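4. Reporting on a grant-funded project

This section covers the reporting module of the Plollby grants portal. It applies to all community and neighbourhood environment grants awarded through Bondlow, including tree planting, shared composting, repair events and rainwater schemes. Applying for a grant is covered in section 2, and payments in section 3.

4.1 Before you start

You will need:

- your project reference, printed at the top of the award letter
- the budget as approved, including any later changes
- receipts or invoices for every item over the limit given in your award letter
- written consent from anyone quoted by name in the report

Only the lead contact can submit a report. Other members of the group can enter figures and text, but the Submit button will be greyed out for them. To change the lead contact, see 4.5.

Note: The portal logs you out if a page is left idle. Text in an open box is not kept. Save each page before leaving it.

4.2 Creating the report

1. Log in and select My Projects.
2. Choose the project from the list. If it does not appear, check that the filter is set to All and not to Current.
3. Select New Report, then either Interim or Final. The type cannot be changed once the report has been created.
4. Enter the start and end dates of the period covered. Interim periods must not overlap.
5. Select Save and Continue.

Grants with a term of less than one year need a final report only. All others need two interim reports and a final report. The first interim report is due at the end of August.

4.3 Entering results

1. Open the Results tab. The measures agreed in your award letter are already listed.
2. Enter the figure reached for each measure. Use whole numbers, without units. A planting project that has put in 441 saplings should enter 441 in the box and leave the target figure as it stands.
3. Where a figure is an estimate, tick Estimated and state the method in the box beside it.
4. Do not leave a measure blank. If nothing was done under it, enter 0 and give a reason.
5. Under Residents Reached, count each person once per project, even if they came to several events.

Caution: Do not add website visits or leaflet deliveries to Residents Reached. These belong under Publicity. Reports that mix the two are returned.

4.4 Entering spending

1. Open the Budget tab. The approved amounts are shown in the left-hand column and are locked.
2. Enter actual spending against each line, including tax you cannot reclaim.
3. Attach the receipts. Each file should cover one budget line.
4. Check the Difference column. Any line shown in red needs a written explanation.
5. Enter donated goods and unpaid hours under In Kind. They do not count towards the cash total.

Example: a group awarded 1,360 for compost bins and signs spends the full amount on bins and has the signs donated. The whole sum goes against the bins line, the signs line is set to 0, and the value of the signs is entered under In Kind. Both lines will show red – explain each separately.

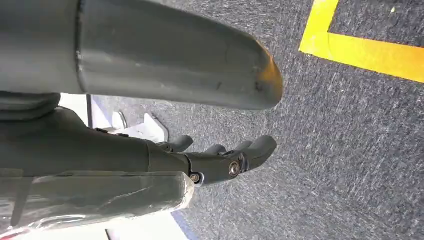

Note: Money left over at the end of the grant must be declared in the final report. Do not send it back until you receive a repayment notice.

4.5 Changing the lead contact

1. The present lead contact selects Project Details, then People.
2. Select Transfer next to the name of the new contact.
3. The new contact accepts by following the link in the email.

If the present lead contact has left the group, write to the grants desk, quoting the project reference. Requests are handled by Severin Eder.

4.6 Submitting

1. Select Check Report. Missing entries are listed at the top of the page.
2. Correct these and run the check again.
3. Select Submit. The status changes to Received.

Caution: A submitted report cannot be edited. To make a correction, ask the grants desk to reopen it.

Section last revised January 4, 2018.

Contact the grants desk | © Bondlow | Back to top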